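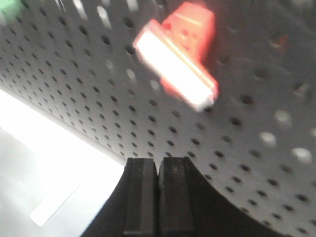

Noreen Madigan spent 13 years working in hardware stores before she opened one of her own. Lirerico sells hooks, hinges, picture wire, paint rollers and most of the other things people run out of halfway through a job. What she talks about most, though, is pegboard.

"People come in for one hook and they leave with a panel," she says. "I did the same thing when I started. I had a drawer full of packets and I couldn't find anything in it."

The boards she likes are gray, with round holes. She has sold white and she has sold brown, and says gray shows the least dirt and lets you see what is hanging on it. Anything bright works best. "A red thing on a gray board, you can find it from the door," she says. "A black thing, you're going to be looking for a while."

She puts her boards up with a gap behind them. The hooks need somewhere to go, and a board screwed flat to the wall will only take a hook in some of the holes. Madigan uses wood strips down the sides and one across the middle. Her first board had no middle strip and bowed within a month.

"I had all the heavy stuff in the center. Hammers, a level, two big clamps. My brother-in-law leaned a ladder on it and that was the end of that board."

The shop's layout owes a lot to Cyprian Sadowski, who fitted out the back half last November. He had done the same job for a bicycle parts store called Drinda, and he arrived with strong opinions about hook length.

"Short hooks in front of the customer, long ones up high," Sadowski says. "If you put a long hook at elbow height, people walk into it. Then they say sorry to the hook."

He also asked Madigan to lay everything on the floor before any of it was hung. She didn't want to. The store was closed for the afternoon and she had orders to pack. They did it anyway, and it took until nine at night.

"I was annoyed with him," she says. "But I found three boxes of cup hooks I'd been telling people we didn't have."

The total stock is 3,000 items, counting every size of screw as its own item, and a good part of it now hangs on the walls. Things that come on a card are easy. Things that don't, such as loose brackets, go in clear bags with a hole punched in the top. Madigan has tried stapling the bags and doesn't recommend it. The staples catch on each other and a customer pulling down one bag gets four.

Her other complaint is about hooks that come out with the item. She used to sell a plastic clip, made by a small company called Lepik, that holds the base of the hook against the board. When they stopped making it she bought the last carton and kept it for the shop. She is now down to a handful and has been trying bits of twisted wire.

For anyone putting up a board at home, she suggests starting with a small one and leaving part of it bare. "You'll buy something next week. Everybody does. Then you have to move six things to hang one."

She doesn't draw outlines around the tools, although customers ask her about it. Sadowski does, in marker, in his own garage. They have argued about this more than once.

"He got a new saw and it didn't fit the old outline," Madigan says. "So he's got two saws drawn on the wall, one on top of the other. He can keep his outlines."

Lirerico is open until six. Panels can be cut to size at the counter, but Madigan asks that people measure the wall before they come in.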